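Gronley Center for Home Studies
Everyday Objects Gallery

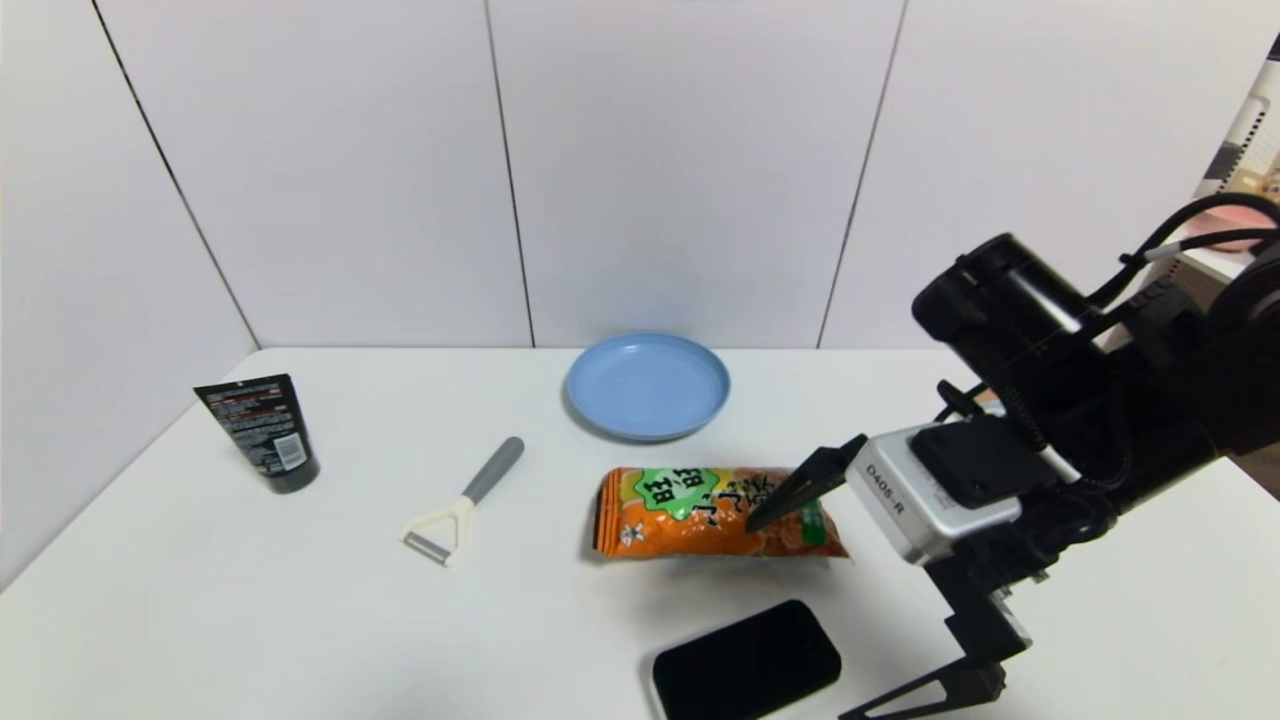

The Everyday Objects Gallery presents household goods of the kind kept in kitchens, bathrooms and coat pockets. Items are shown on a plain white tabletop so that differences in shape and surface may be compared. The light blue plate and the gray-handled peeler belong to the kitchen group; the orange snack bag, with its crinkled ends, is listed under packaged food. The phone is entered under personal items.

Object notes for the gallery were prepared by Rozália Jelínek and reviewed by Gopinath Alva. Requests to reproduce gallery material should be made in writing and allow 30 days for a reply.

Filed under: Collections, Home and Kitchen

Contact the Center | © 2018 Gronley Center | Back to top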